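Nedden Yard – talk notes, 20 mins, slides on the stick

Start with the wall. Don't do the bio, they have the program.

Slide 1. The yard in June, from the roof of the Mac Carthaigh building. Delivery yard behind a shuttered bakery. Brick wall on three sides, one gate, locked since before we got there. People walked the long way round to get to the bus. Ask the room who has cut through something like this. Wait for hands.

Slide 2. The plan. North is to the left, say so, people always get lost on this one. Point out the drain. The drain decided everything – lowest point of the whole block, all the roof water ends up there. First scheme ignored it and put the seating right on top. My scheme, own up to it.

Slide 3. Money. 89 thousand for the lot, including the lighting. No contingency to speak of. Say what we cut: the canopy, the second gate, the fancy drinking fountain. Do NOT get drawn into the fountain, there will be a question on it anyway.

Slide 4. Paving. Kept the old granite setts where they were sound, lifted and relaid the rest. 4000 setts lifted by hand, stacked along the east wall, cleaned, put back. Contractor was Somar, small crew, very patient with us. Wheelchair route is the smooth strip, sawn tops, runs gate to gate. Show the close-up. Pause here, drink water.

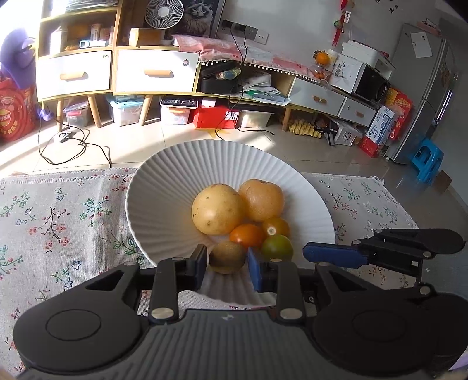

Slide 5. Trees. Wanted seven, got 5. Gas main. Field maples, planted semi mature, pits joined together under the paving so the roots have somewhere to go. If short of time skip the section drawing, nobody reads it from the back anyway.

Slide 6. Lighting. Wall mounted, low, warm. Neighbors on the upper floors were worried about glare so we did a mock-up with two fittings and a ladder, 10 at night, everyone leaning out of windows. Moved the fittings down after that. Best evening of the project. Tell the story but keep it short!!

Slide 7. The gate. Open or locked at night – this took longer than the rest of the design put together. Ended up open from first bus to last bus. Residents split on it and still are. Be fair to both sides, some of them may be in teh room.

Slide 8. Compare with Wusutora Lane. Same size more or less, same kind of walls, done two years earlier by another team. Looks better in photos than ours. But the benches face the wall and people don't stop. Ours face the crossing route. Careful with tone, they are friends.

Slide 9. What went wrong. Bike racks in the wrong corner, full of leaves. Bin store doors open outwards across the smooth strip, should of caught it on the drawings. Setts by the drain have settled and hold a puddle, going back to fix in the fall.

Slide 10. Use. We asked people in the yard what they were doing there, 63 replies. Most were crossing to the bus. Second was lunch. A few said smoking, a few said waiting for someone. One said "hiding from my boss" – gets a laugh, let it.

Last slide is just the yard again, same roof, same angle as slide 1. Leave it up for questions.

If asked re maintenance: city sweeps, residents water the trees for the first two summers, agreement is signed. If asked re the fountain: cost, pipe run, maybe later. Handouts on the table by the door, plan on one side, planting list on the other. Get the stick back from the AV desk.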